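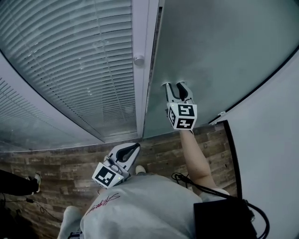
*Door panel next to the glass partition with its white blinds.*

# How to make an office door close well again

When we moved into our rooms on the second floor of the Wuscombe building, the doors between the glass partitions were the first thing to give us trouble. One stayed open by itself, another needed a push with the shoulder, and in two rooms the lever hung down a little after use. The company that built the partitions, Drestmont, wanted to send a man for each door. I decided to learn the small adjustments by myself, and I write them down for the next person who gets the keys.

This text is for an inside door with a lever handle, hung in a metal profile beside a glass partition. It is not for fire doors. Please leave those to the company.

## What you need

- a set of hex keys in millimeters
- a Phillips screwdriver, medium
- a soft pencil
- a strip of thin paper, as long as your hand
- dry graphite for locks, or the small tube that comes with the door
- two cloths, one of them a little damp

Put nothing oily inside the lock. I did it with my first door and the dust made a gray paste of it.

## 1. Look before you turn anything

Open the door halfway and let it go. If it moves by itself, the hinges are not in one vertical line. If it stays, leave the hinges alone and go to step 3.

Then close the door slowly and listen. A scratching sound comes from the floor or from the side. A dull sound, like a book that falls flat, comes from the rubber seal. Walk along the gap with the strip of paper and pull it up and down. Where the paper stops, make a small pencil mark on the profile, not on the glass (pencil on the glass is easy to clean, but behind the seal you will not reach it).

If the blind has a cord, tie it up first. One of ours was caught in the door two times.

## 2. The hinges

Take off the little covers. On our Vavar hinges there are two screws, one for the height and one for the side. Other hinges may have three. Turn only one screw, a quarter of a turn, and then try the door again. I know this is slow. The first time I turned three screws at once, and after that I did not know anymore which one had helped and which one had made it worse.

Start with the upper hinge if the paper stops at the top on the lock side. For the height, give every hinge the same turn, and ask a colleague to hold the door from the other side meanwhile.

Do not force a screw that resists. Put the cover back and write down the door number.

## 3. The lever

Press the lever down fully and let it go. It should return to horizontal without help. If it stays low, look for a small set screw at the neck of the lever, on the underside. Loosen it a half turn, push the lever one or two millimeters away from the plate, and tighten again. Very often the lever was only pressed too near to the plate and rubs on it.

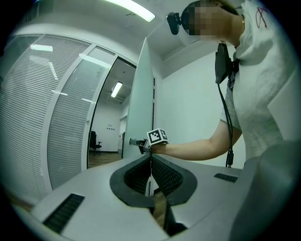 **Does the set screw need to be very tight?**

Tighten it until the lever has no play in your hand, and then stop. A small hex key used with two fingers gives enough force.

## 4. The latch and the plate

The latch is the part which goes in and out at the edge of the door. Press it in with your thumb. When it comes back lazy, blow a little graphite in and press the lever 15 times. Wipe away what falls out, best with the dry cloth.

If the latch is good but the door still springs open, look at the plate in the frame. Color the tip of the latch with pencil, close the door, open it, and see where the gray line is on the plate. When the line is above or below the hole, the door has to go down or up (step 2). When it is too far to the outside, loosen the plate, move it a bit and tighten it.

## 5. Clean the edges

Wipe the seal and the door edge with the damp cloth and let them dry with the door open. The panel itself should get only water. In the room we call Panganiban somebody used a bathroom cleaner and there is now a matte spot at the height of the hand.

## When to check again

A new adjustment settles. Look at the door after 48 hours and again when the heating season is over. Ours were all fine in June, and two of them needed the upper hinge again in winter.

I keep a sheet with the door number, which screw, which direction and how far. It looks like this:

| Door | Part | Turn |
|---|---|---|
| 2.04 | upper hinge, side screw | quarter, right |
| 2.06 | lever, set screw | half, then tight again |
| 2.07 | plate | moved inward |

The spare hinge covers are in the gray drawer by the copier, six pieces left.

Kirsten Girard, January 2020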